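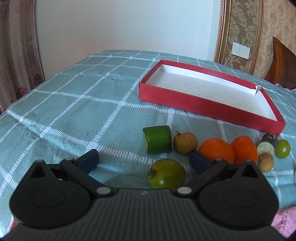

How to ripen hard fruit at home without losing half of it

Most fruit you buy was picked for its ability to survive a truck. Your job is to finish what the tree started, and the main tool is a paper bag. Before you fetch one, sort what you have, because half the produce on a counter is never going to get any sweeter. A round fruit that is still partly green and partly yellow may have somewhere to go. The longan next to it, brown and with its bit of stem still on, does not; longans stop sweetening when they're picked, so eat it. And a cut piece of green vegetable has only one direction left to travel, so wrap it and put it in the fridge tonight.

Step 1. Find out if it ripens off the plant

These do: bananas, avocados, tomatoes, mangoes, pears, peaches, plums, kiwis, persimmons, papayas. These don't: grapes, citrus, cherries, strawberries, pineapple, lychees. A pineapple on your counter will get softer and smell more interesting, and people take this for progress. You can bag a grape for a week if you like. You'll have a raisin with ambitions.

Step 2. Check for damage

Run a thumb lightly over each fruit. Bruises and splits go into tonight's dinner or the compost. One leaking peach will take its neighbors down with it, and it will do this while you're at work.

Step 3. Bag it

Use a plain brown paper bag, lunch size for a couple of fruits, grocery size for more. Put the fruit in one layer and fold the top over twice. Ripening fruit gives off ethylene gas, and the bag keeps enough of it close by to speed things along. Don't use plastic. Plastic holds the moisture in, and what you get is a science project with a twist tie.

If you're in a hurry, add a banana. An apple works too. My neighbor Hermenegildo Figueroa adds both and then writes the time on the bag in marker, as if it were evidence. His avocados are better than mine, so I now own a marker.

Step 4. Leave it somewhere boring

Room temperature, out of the sun. A sunny windowsill looks lovely and cooks one side of the tomato while the other side stays exactly as it was. The top of the fridge is fine if yours doesn't run hot. Inside the fridge is not fine yet. Cold slows the whole business down, and tomatoes and peaches can go mealy and stay that way.

Step 5. Look every day

Start checking after 2 days. Avocados and pears usually want three to five. Persimmons depend on the kind. The squat ones (fuyu) can be eaten crisp, so you may already be finished. The pointed ones (hachiya) have to go so soft you'd be embarrassed to serve them, and that can take 10 days or more. Eat one early and your mouth will feel as if it has been carpeted.

Press near the stem, gently, with the flat of your thumb. Pears soften there first. By the time the middle of a pear gives, the core has usually turned to brown mush. For mangoes I trust the smell at the stem end over the color, having been lied to by a lot of red mangoes.

Step 6. Stop it in time

Once it's ripe, move it to the fridge and you'll get a few more days. Banana skins will turn black in there, which looks like a crime, but the inside is fine. Bring tomatoes back to room temperature before you eat them.

If everything ripens at once

It will, probably on a Tuesday. Peel, slice, and freeze on a tray, then tip the pieces into a freezer bag once they're hard. Mash avocados with lime juice first. Frozen bananas can go in whole, skin and all, next to the ones you were going to make into bread last February.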